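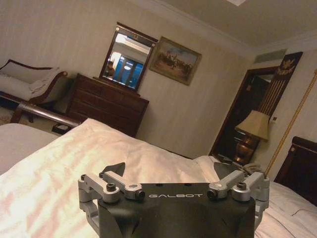
Kjell Bråten has asked me to put it right at the top that the stile by Gunwood is still the weak link in the whole walk, and that he would sooner see us go the long way past the church than send children over it in the rain. He wrote me a very kind message, two screens of it, and I have worked most of his points in below, so thank you, Kjell!

Galtosby Loop, family walk. Pre-walk safety check, September
Walked counterclockwise, starting at the parking lot at 8:40 in the morning, one adult with two reluctant helpers (mine).

Key: OK / WATCH / FIX BEFORE WALK

1. Parking lot and meeting point: OK
Surface good, a few potholes by the recycling bins, filled since spring. Plenty of space if people share cars, and please do share cars, it is so much nicer arriving with company anyway. The gate was unlocked when I got there and I saw no sign of closing hours.

2. First lane, Nogueira farm entrance to the bridge: WATCH
There is no sidewalk for 200 yards and the hedge has come out a long way on the bend. Walk on the side facing traffic, single file, with a grown-up at each end in a bright vest. Two cars and a tractor passed while I was there and all three slowed down and waved, but I would not count on that with a delivery van. I meant to measure the narrowest part and left the tape in the car.

3. Footbridge: OK
Handrails firm on both sides, I gave each post a good shove. Chicken wire on the boards is intact apart from one curled corner at the far end, which I bent down with my heel. Slippery at the edges. Dogs on leads here, and yes, that includes the little ones.

4. Gunwood stile: FIX BEFORE WALK
The lower step rocks, and the upright you naturally grab hold of has a split in it as long as my hand. I reported it and was given the reference 2087, so if anyone else would like to call the path office and add their voice, that is the number to quote. They were perfectly pleasant on the phone but would not give me a date. Until it is mended we use the church detour, which adds 20 minutes at a child's pace and has a bench halfway.

Comment from Kjell: the detour is muddy at the bottom in any case, so tell people boots, and tell them twice.

5. Path through the wood: OK
One fallen birch across the path, easy to step over, and my youngest went back to do it four more times. I looked up for hanging branches the whole way and found only one I didn't care for, on the left after the second marker post. I tied a piece of orange tape to the trunk. Nettles knee high in places. Long pants, please.

6. Climb to Catavska viewpoint: WATCH
The sign at the top says 624 feet, and it feels like every one of them if you are carrying somebody's coat, somebody else's coat and the snacks. The drop on the north side has a fence, sound as far as the picnic table and then rather saggy. Stop the group at the table and keep it there. Phone signal was strong at the top and came and went in the trees, so whoever is leading should make their calls from up there.

7. Cattle field: WATCH
Cows with calves in the far corner when I went through. We kept to the wall and they took no interest in us at all. If they are near the gate on the day, wait, or turn back along the wall to the track, where there is a second gate with a working latch (stiff, lift and pull).

8. Return along the stream: OK
Level, wide, lovely. The stroller family from last year could manage this part, coming in from the village end and meeting us at the ford. Water was low. Stepping stones steady except the fourth, which tips toward you.

9. First aid and kit: OK
Kit checked, bandages and wipes topped up, tweezers missing again. Whistle and foil blanket in the top pocket. Spare gloves, two pairs, neither of them matching.

10. Toilets: WATCH
Village hall only, and only if we collect the key beforehand. Nothing on the route itself.

Still to do
Call the path office again about the stile.
Ask at Nogueira farm whether the hedge is due to be cut.
Print the detour map large enough to read without glasses.
Tweezers.

Kjell has offered to walk it again the evening before and will add his notes under mine.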